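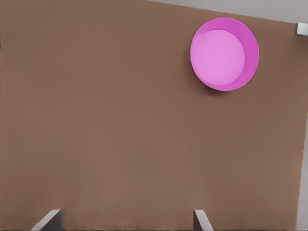
Wednesday, 8:40 a.m. Hardness titrations, Ovora well, second round.

Samples came in last night and were kept in the fridge. Let both bottles reach room temperature before opening. Bottle A is from the tap at the wellhead, bottle B from the kitchen line after the pressure tank. No softener on either line according to the sheet.

EDTA 0.01 M, made up fresh in the 1,000 mL flask. Standardized against calcium carbonate, three runs, agreement good to the second drop. Old bottle of titrant discarded. The label had run and the date could not be read.

Buffer pH 10, indicator Eriochrome Black T, dry mix with salt. The liquid indicator from spring has gone off – brownish, slow to turn – and should not be used for anything that gets reported.

Results as calcium carbonate, mg/L:
A 253
B 278

Repeated B with a new aliquot. Same value. The difference is larger than the spread between runs, so I do not put it down to the burette. Possible causes: the tank has been standing, the two bottles were filled at different times of day, or the line to the kitchen picks something up. Bottle B also had a thin white ring at the neck. If that is scale that broke loose in the line, the sample should have been filtered before acid was added. It was not.
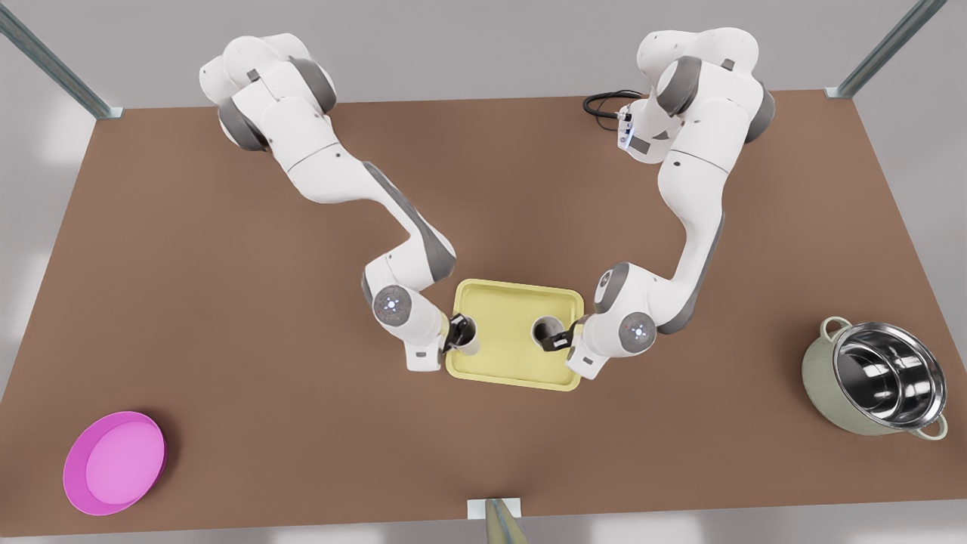 Remine, by phone at 11: the kitchen tap was not flushed before filling, and the house had been shut for most of August. They suggest throwing out B and would not read anything into the gap until both points are drawn on the same morning, ten minutes of running water first.

Agreed on the flushing. Not agreed on throwing out B. It stays in the table with a note, and the new pair goes underneath.

Alkalinity on A started after lunch. Endpoint with mixed indicator was hard to see under the bench lamp, moved to the window and it was fine. Values not worked up yet.

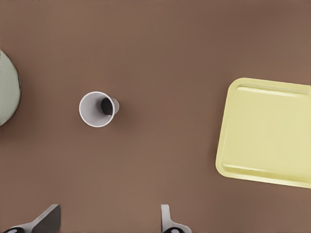
For the resample: two 200 mL bottles per point, one filtered on site and one not, filled to the brim. Write the time on the cap as well as the label. Güler filter holders are in the second drawer, but the O-rings are the wrong size and need replacing before they go out.

Jarkus order still open: pH 7 buffer, magnesium standard, burette tips.

Left the burette filled with distilled water, stopcock loosened.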